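5 min read

3.2 Course delivery and attendance

The certification course was offered in Dromham by Nornum, a training provider, to staff of local firms who wished to move into project work. Teaching ran over 9 weeks in an evening format, beginning at 6 p.m., and 41 learners enrolled. Each paid a reduced fee, the remainder being met by the employer. Coursework was submitted through Didix, which also recorded the time spent on each unit. 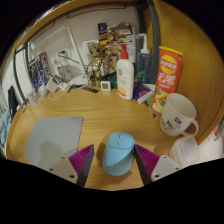 Figure 2. Desk with computer mouse and mouse pad.

One learner remarked that the evening sessions were manageable but that the reading set between them was not, and that she would have given up without the recorded lectures. Similar comments were made in the written returns, chiefly by those working full shifts. Of those enrolled, 19 sat the final examination at the first opportunity. The rest deferred or withdrew, and fees were not refunded after the second week.

Attendance alone did not predict entry to the examination. Learners whose employers had agreed study leave in writing were more likely to sit it, a pattern also noted by Bezerra in a survey of roughly 2,000 adult learners on short professional courses. 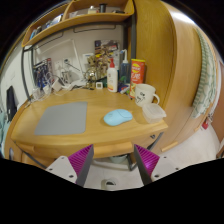 3.3 Employer support

Support was recorded under two headings, paid leave and help with fees. Informal arrangements between learners and their line managers were excluded from the analysis.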